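Diese Website verwendet Cookies. Mit der weiteren Nutzung stimmen Sie dem zu. OK

Drucken | Per E-Mail senden

Handhabungstechnik, Skript zu Einheit 8: Regeln für den Greifversuch in der Simulation
Niloufar Rezaei, Stand 2020-06-18 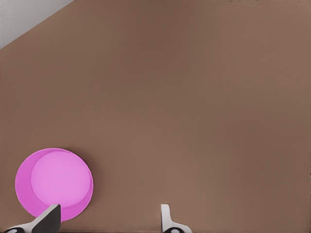
Gute Praxis in der Simulation heißt in vielen Leitfäden: Erfolgsrate angeben, fertig. Mir reicht das nicht. Eine Rate ohne Abbruchkriterium ist wertlos, auch wenn sie auf 1655 Durchläufen beruht. Eine rosa Schale auf einer sonst freien braunen Fläche, der Greifer weit offen: Das ist ein brauchbarer Einstieg, über Unordnung, Verdeckung oder volle Gefäße sagt es nichts. Wer daraus »robustes Greifen« ableitet, hat den Begriff nicht definiert.

Für die Protokolle gilt deshalb:

– Startlage von Objekt und Greifer notieren, auch bei zufälliger Platzierung (Startwert angeben).
– Reibwert und Masse nennen. »Standardwerte« ist keine Angabe.
– Was als Erfolg zählt, steht vor dem ersten Lauf fest.
– Fehlversuche bleiben im Datensatz. Bis zu 30 Läufe dürfen als Probeläufe gelten, sofern sie vorher so benannt sind.

Der Fokow-Leitfaden verlangt zusätzlich ein Formblatt zur Kollisionsprüfung. Ausfüllen, ja – aber das Häkchen bei »geprüft« ersetzt keine Prüfung. Subbarao Sundaram hält das Blatt für ausreichend, ich nicht. Wir streiten darüber seit Dezember.

Offen bleibt die Übertragung auf die reale Zelle. Grenzwerte für Kräfte aus der Simulation bitte nicht in die Risikobeurteilung übernehmen.

Abgabe der Protokolle an Bijan Mohammadi, mit Rohdaten.

2 Kommentare | 8 Mal geteilt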